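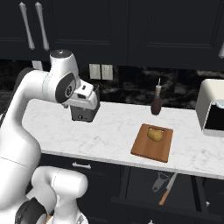 Kitchen, white marble counter and dark cabinetry (rendering).

Director's Diary, Campos Recipe Archive
15 Dec 2019

The reading room opened at nine and closed at four. Attendance was light, as is usual in this part of the year, and the staff used the quiet to finish the Stunach bequest. The final box has been sorted. The bequest now stands at 1,166 recipe cards, of which 814 are handwritten and 349 are typed. The remaining cards are blank on both sides and will be kept with the set in their original order.

Revathi Namboodiri completed her review of the pickles and preserves section this morning. She reports that many of the cards give no quantities for salt or vinegar, and that several refer to "the usual jar" without further explanation. It was agreed that the catalog will record such wording as written. Modern measurements will not be supplied. I had argued in July for a short note on each card, and I have withdrawn that proposal.

Two cards for plum cake were found to carry different instructions in the same hand. One calls for an overnight rest and the other for immediate baking. Both have been entered under plum, with a cross-reference, although Ms. Namboodiri would prefer that they be entered under cake. I have asked her to put her reasons in writing before the subject headings are closed.

The conservation supplies from Plomon arrived after lunch. The sleeves are the correct size. The boxes are shallower than those we received last time and will not take the ledgers, so the ledgers will stay on the lower shelf until replacements are sent. A letter to the supplier was drafted and signed.

Correspondence was received from a reader who wishes to know whether the archive holds any recipes for barley soup without meat. It holds two. Copies will be mailed tomorrow together with the reproduction form.

The heating in the north corridor was again slow to come on. I left at half past five, and the catalog drafts are in the top drawer of my desk.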